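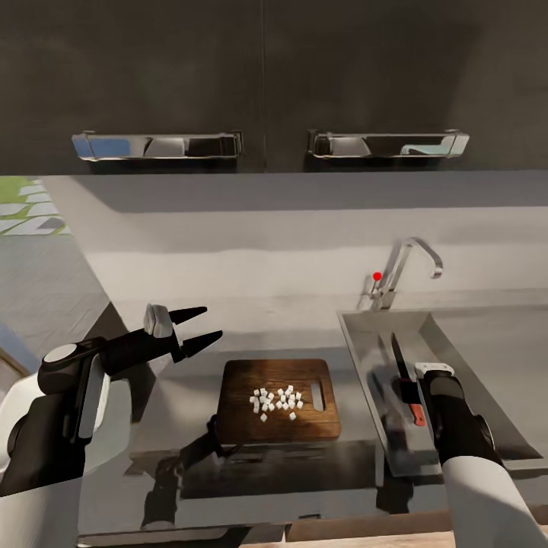 Wall cupboard

A wall cupboard, also called an upper cabinet, is a storage cabinet fixed to a wall above a counter, table or stove. It grew out of the open plate shelf, a fixture of farmhouse kitchens for so long that many families went on saying "the shelf" well after doors had been added to it.

Early forms

In the river town of Grovstead, joiners were fitting doors to plate shelves by the time the first mill houses went up, mostly to keep flour dust and soot off the good dishes. The local historian Theda Sperling, who went patiently through the household lists of 2,286 homes, found the word "cupboard" used for almost anything with a door on it – pantries, linen chests and, in one case, a hen house.

The Brosdale pattern

The cabinetmaker Reinhold Lindemann opened his shop in Brosdale with 4 helpers and sold cupboards in matching sets, which was a fairly new idea in the district. His catalog listed 9 widths, and a full set could be hung in an afternoon. The shop turned out about 400 sets before it closed, and a good many are still in daily use, often under several coats of paint.

Hardware

Older doors were held shut with a wooden turn button. Knobs came next, and later the long bar pull, usually mounted low on the door where a cook can reach it comfortably.

See also: Hutch, Pantry, Plate rack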